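Demyd Sirko
Oct 3, 2024

Sorting the small plastic things before our move to Delldale. A short thread, 1/7
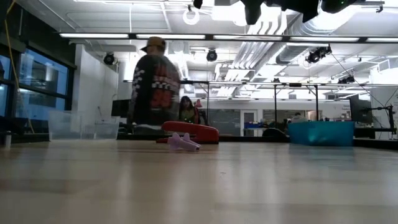 2/7 My rule is simple: every piece must go in a box by the evening, or it goes to the charity shop in Drullstead. I made this rule in February and I have broken it 4 times already.

3/7 Clear boxes are the best for me, I can look inside without opening. The turquoise bin is for toys and for parts of toys.

4/7 The little lavender piece is still a question. I think it is an aeroplane, Sushil Sisodia says it is a clip. Does anybody know it?

5/7 Please don't write on the lids with a marker. Lids get mixed. Put the label on the long side of the box.

6/7 The red thing with the tray-like rim I will keep for screws and other small things which like to roll away.

7/7 I have 120 labels left from the last move, so if you live near and need some, please write me. Tomorrow the cables.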